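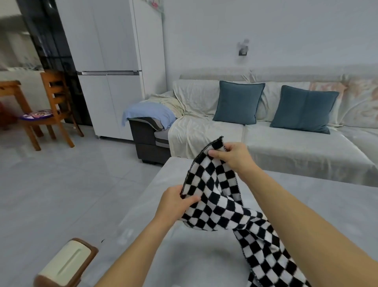
What do you do first with a draughty old house when you haven't got much money?

Start with the gaps: the letterbox, the floorboards, the loft hatch and the edges of the windows, before spending a penny on anything to do with the boiler.

I got asked that again last month, by Nobuhle Nel from work, who has just moved into a terrace with the same sort of sash windows as mine, and I realised I'd been giving out the same advice in dribs and drabs for three winters without ever writing it down. So I'm writing it down! Put the kettle on, it's a long one.

We moved into this house in December (stupid, I know) and for the first few weeks I wore my coat to do the washing up. The hall was the worst of it. You could stand at the bottom of the stairs and feel the air going past your ankles on its way up to the bathroom. My sister Catherine came to stay and slept in a hat, and she still brings it up at every family meal.

I did what everybody does and turned the heating up. The bill that came was £309 and we were still cold, so that was the end of that.

What got me going in the right direction was an incense stick. You shut all the doors and windows on a breezy day, light it and walk slowly round the room holding it near the skirting, the sockets, the window frames, the lot. Wherever the smoke goes sideways, you've got a gap. It took me 20 minutes to do the front room and I found so many that I ran out of masking tape for marking them (use the low-tack sort, I took a strip of paint off the windowsill with the other kind).

The floorboards I filled with strips of that squashy V-shaped stuff you push down with a blunt knife. Boring job, sore knees, huge difference. The letterbox got a brush and a flap on the inside. The loft hatch got foam tape round the rim, and the chimney in the back bedroom got one of those felted wool things on a stick, which looks like a giant lollipop and sheds a bit of soot on you every time you take it out. Leave yourself a note in the grate that it's up there, especially if you ever light the fire!

Then there are the soft things, and I'm a great believer in them. A lined curtain over the front door, a rug in any room with bare boards, and a blanket within reach of wherever you sit. I grew up in a house where the good blankets lived in a cupboard and you had to ask. Mine are out all winter, folded on the end of the seat, and get used every single evening.
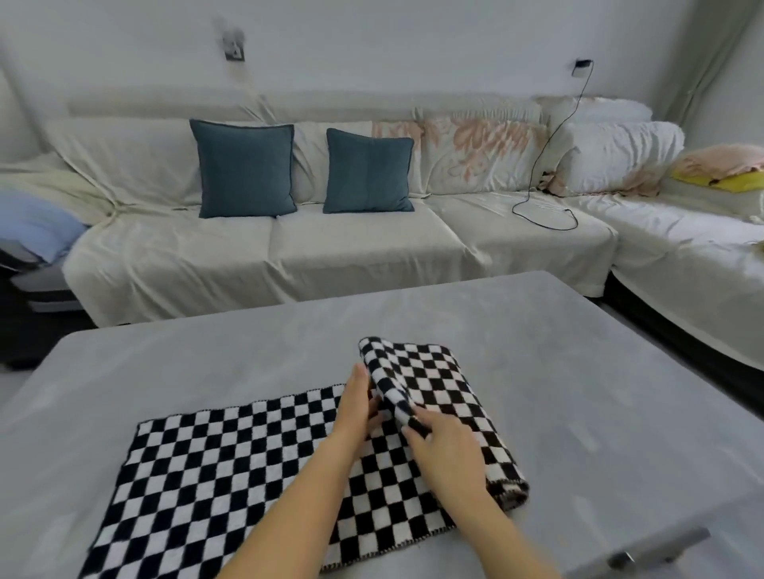 Windows, which I put off for two years

Sash windows rattle and leak, and they are also lovely, and I wasn't going to rip them out. The man from Rutherford who came to look at them said the frames were sound and all they wanted was brush strips and a bit of easing. He quoted me £300 for the front two, I said yes before he'd finished his tea, and I've never regretted it. The back ones I did myself with the film you shrink on with a hairdryer. It's fiddly, and you'll get a crease in the first one, but it's cheap and it peels off in spring.

One warning, though. Don't go round blocking everything. The air bricks under the floor are there to keep the joists dry, and if you've got a gas fire or a stove it needs its vent left well alone. My neighbour Beathag stuffed her air bricks with newspaper one autumn and had a very musty hall by Easter. I open the bedroom windows for a bit every morning too, even when there's frost on the cars, and wipe the sills down after.

I haven't sorted the bathroom. It's an extension with a flat roof and I suspect there's nothing up there but hope and plasterboard. That'll be next year's post, if the savings jar gets that far.

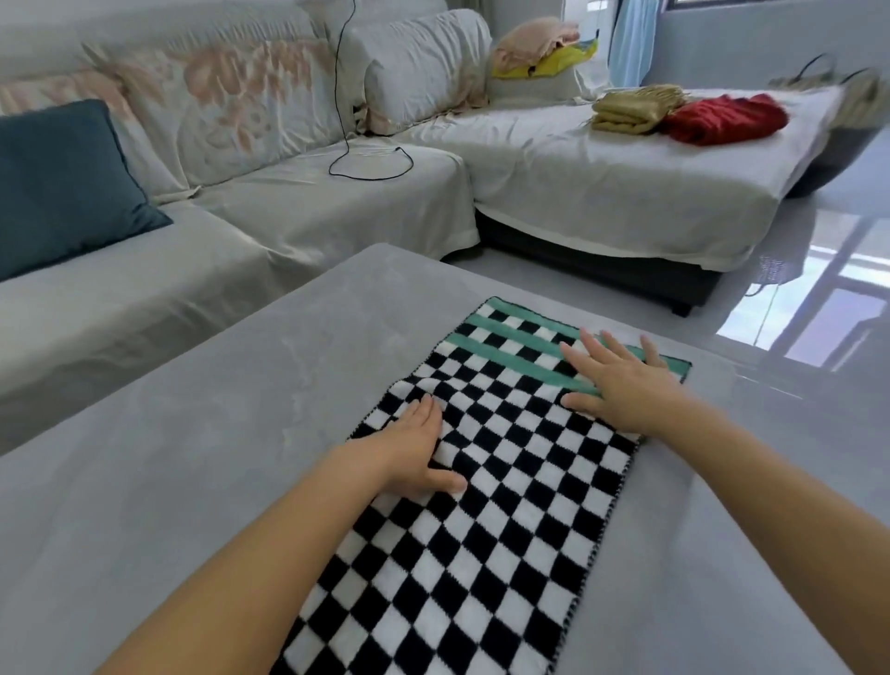

Morven Moncrieff

I write here when I should be painting the landing. If you've got a good fix for a cold bathroom floor, leave it in the comments, and if you're after the bread recipe from last time, it's still up under Kitchen.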